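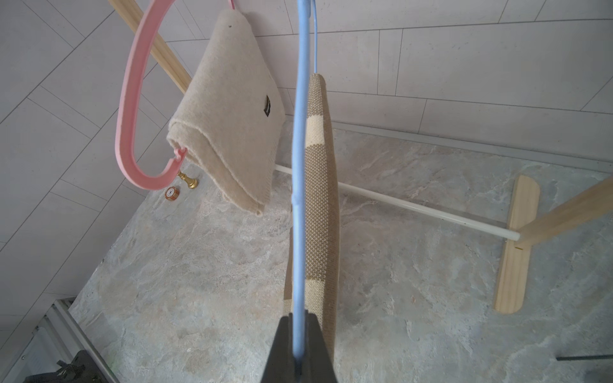

Tan and cream knit on a light blue hanger, fleece blanket to the left. Laundry room, gray marble-pattern floor.

Drying Rack Gallery: Knits, Fleece and Hangers

This page collects notes on air drying at the Iria guest apartments, where we wash and dry all throws, blankets and small knits on site. The current inventory is 197 textile pieces across 10 apartments. Sheets and towels go out to Roltis. Everything listed on this page stays in the building. Entries are kept by Diễm Âu and revised each October, when the heavier blankets come out of storage.

The opening picture covers most of the subjects below. Entries are grouped by item.

Knit cloth, tan and cream
Fine diamond texture with two cream bands across the tan ground. Stored under the code Thân, after the color name on our first order sheet. It hangs folded over a single hanger as a long narrow strip. Fold lengthwise first, then place over the hanger with the ends level. Uneven ends pull the diamonds out of line, and the distortion stays until the next wash.

Wash cycle for the knit: cool, short spin, mesh bag. Wring by hand only inside a dry towel. Do not clip the lower corners.

Fleece blanket, beige
Fuzzy face, stitched edge, small black label near the upper right as hung. Fold once and let the corner drop. Fleece holds little water after a full spin and does not need to be opened flat. Turn it once during drying so that the inside of the fold gets air. Brush the surface after it is dry, in one direction, and pick off specks by hand before it goes to the shelf.

Fleece must not share a load with the knits. Lint from the blankets settles in the diamond texture and is slow to remove.

Hangers, light blue and pink
Both colors are plastic. The blue is used here for the knit cloth. Check hangers for cracks before loading, mainly at the hook and wherever the plastic thickens. A rough spot will catch a knit loop. Cracked hangers go in the recycling bin by the door and are replaced from the Previer box on the top shelf.

Color carries no meaning in our system. An earlier version of these notes assigned pink to the upper floors. That rule has been dropped.

Rack, light wood
Wooden poles and legs, flat rounded feet, thin white rod low down toward the leg. We keep 2 racks in service. Open the legs fully before hanging anything, then load from both sides in turn. Wipe the poles with a barely damp cloth once a month and let them dry before use. Bare wood that stays damp can mark pale fabric.

Maximum load per rack is four blankets or eight knits. Mixed loads count one blanket as two knits.

Floor and wall
Gray marble-pattern floor with white and beige veining, white wall tile, narrow white baseboard. The feet stand directly on the floor. Mop up drips before leaving the room. Leave a hand's width between hanging fabric and tile, and check the back of the load for contact with the grout lines.

Drying times
Knit cloth: 34 hours with the window closed, less with it open. Fleece: overnight. Times were recorded with the door shut and the heating off. Test by feel at the fold, which dries last. A piece that is cool to the touch at the fold goes back on the rack.

Putting away
Knits are rolled, fleece is folded in thirds. Labels face the front of the shelf. Enter the piece number and the shelf letter in the laundry book, and write any repair needed in the right-hand column. Pieces awaiting repair are kept in the basket under the window.

Entries for cotton throws and the crib blankets are on the next gallery page.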